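Kitchen Tips > Gadgets & Helpers
Posted 12/11/23 by Manon Hawthorne

If you are tempted by the Vollska two-armed kitchen helper, which you can now hire by the week with a demonstration thrown in, a few tips from someone who has spent five days clearing up ahead of it so that it could clear up after me.

Start with bowls. Nesting bowls are what the brochure promises and bowls are what it does best, provided they all match. Mix your sizes and it will try to put the big one in the small one with the patience of a toddler and none of the charm.

Keep the worktop bare. Crumbs are fine. Teaspoons, post and the lid of anything are not, and it will stop dead and wait for you to come and apologise.

Draw the blind. A shiny surface with the sun on it upsets the thing no end. Josée Kennedy, who did our demonstration, suggested a matt cloth, which then rucked up under the first bowl. I went back to the bare table and turned off the spotlight.

Leave a hand's width between items. The fingers are chunkier than yours and they come in from the side.

Don't start with the good china. I used plastic for the first 17 goes and have no regrets.

Now the money. Hire is £200 a week, and buying one outright is £2765 before you've paid for the stand. For that I could have my bowls stacked by a teenager until he leaves for university, though he'd want feeding. I'd hire it again for the week of a big party. I wouldn't give it a cupboard.

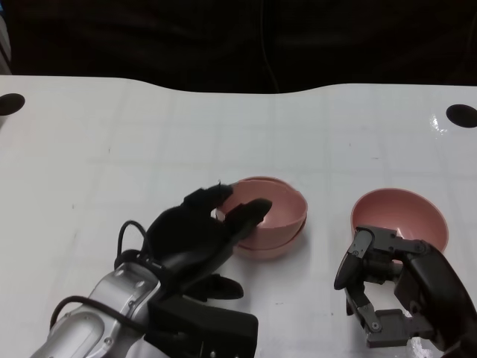 Two pink bowls nested, with a third still on its own to the right.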